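28 March 2024, cell 2, bag-packing set

Continuing the backpack task for the Clornow policy. Target is 200 accepted episodes with the navy bag before we swap to another one. Wallpapered walls and floral cloth stay in for this whole block. Layout of the small flat items gets changed between episodes, bag stays in the back half of the table. Wrist views and the fixed view are logged together.
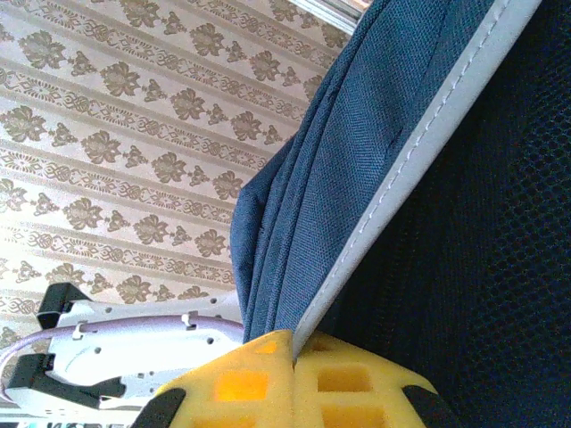
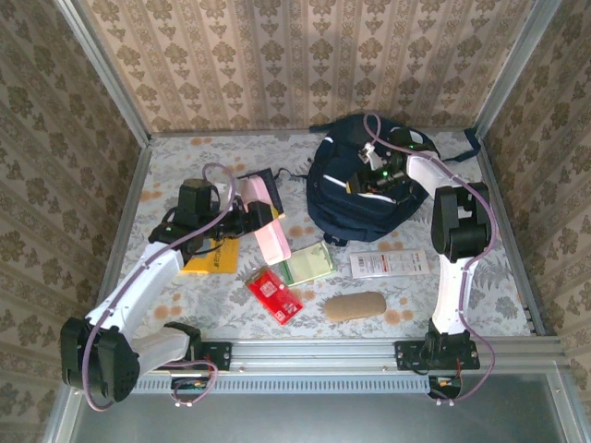 Mahnaz Safavi thinks 200 on one bag is too many. Her argument is that the policy will learn the piping and the mesh as landmarks and go looking for them on every other bag, and that 80 per bag over more bags would cost the same operator time. She would also like the wallpaper changed at each bag swap, so that background and bag don't end up tied to each other in the data.

I agree on the wallpaper. On the count I want to see one training run first. Plan is to train on the first 80, then on all 200, same seed, and compare on a held-out bag. If the second run is no better we go to her number.

Notes from collecting:

- Operator habit: both of us bring the right arm in along nearly the same path every time. Plotted the wrist tracks from the morning and they sit on top of each other. From the next batch on, the start pose is drawn from the list in the shared folder, and the operator doesn't get to pick.
- Left arm idles too much. In many episodes it waits for the right arm to finish at the bag before it starts on an item. Fine for a person, bad for the timing the model will copy. Try to overlap the two.
- Foam tips: at close range the wrist view loses most of the bag opening and fills up with fabric. Don't trim those stretches. The policy will see the same thing at run time and has to cope with it.
- Exposure on the wrist cameras is still on auto. Brightness steps when the arm turns toward the wall. Lock it before the next block and write the value in the config. Do not change it halfway through a set.
- Cable slack: check both lavender cables after every homing. If a loop gets near the rail, stop and re-dress it.

Rejects: 9 so far. Most are gripper slips on thin packets where the operator recovered but took a long time over it. I marked them "recovery" and kept the files. Sepehr Ansari wants recoveries kept in the training set at low weight, and I have no objection as long as the tag is there to filter on.

Labeling: the task string is still one line for the whole episode. Propose splitting into reach, grasp, insert, release, with the boundary at gripper close and gripper open. Those can be cut from the joint log without anyone watching video. The script from the Bullow set should work after renaming the channels. It assumes a single arm, so run it once per side and merge on timestamp.

Storage: the uploader stalled once with a full queue. Limit is set at 2000 files, and we reach it if frames are written out singly. Switched to packed episodes. Old single-frame folders need converting before anybody trains on them.

Open:

- exposure lock, both wrists
- start pose list, add poses with the left arm high
- second wallpaper for the bag swap, check the roll left over from Surnport
- rerun hand-eye check on the right wrist, last result was about 9 pixels off at the far corner of the table
- ask Sepehr which loader version the low-weight option needs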